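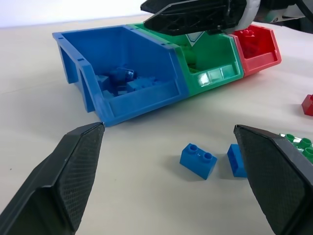 Slide 1. Sorting bricks by colour, seen from the wrist.

Speaker notes, 2018-10-13
Kittipong Sriwong, with corrections by Oranuch Mahawong

Good morning. Thank you to the people at Dalar for the invitation. My talk is on house rules for two arms that share one table. I will speak slowly, please stop me if a word is not clear.

(Leave slide 1 on during the greeting.)

The task is simple. Blue bricks go to the blue bin, green to green, red to red. A child can do it. The rules for doing it with two arms took us until August to write, and the paper has 11 of them. Today I present four.

Rule one. Bins stand side by side and touching. If there is a gap, a brick can fall into it, and then a person wants to put a hand in.

Rule two. One arm over one bin. The other arm may work on the table, but it must not enter the space over that bin before the first has left it. Point at the second gripper, top of the slide, over the green and red bins.

(Pause. At Natia somebody asked here about speed. Answer: slow speed for every new operator, no exceptions.)

Next slide. 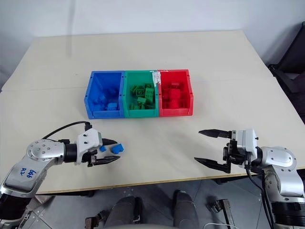
Slide 2. The same table from the head camera, with both arms.

Rule three is about cables. Look at the black cable on the left arm, how it makes a loop. A loop needs free space on all sides. Before each session the operator moves the arm by hand through its full reach and watches only the cable.

Rule four. The floor is part of the workplace. Please look at the lower right: small metal brackets and a thin white cable on the floor. Our checklist now has a line for the floor, and the operator signs it. Ghiță wanted this line at the top of the page and I agree with him.

Marks on the arm. There is blue handwriting on the left one. Our rule permits marker, but the same name must be in the log book. If the two differ, the log book is wrong until somebody checks.

(If time is short, skip to the stop button.)

Stop button: within reach of the operator, tested at the start of every session. Colley has the long form of the test, 22 lines. We use the short one, and I can send both.

Questions. Water is at the back.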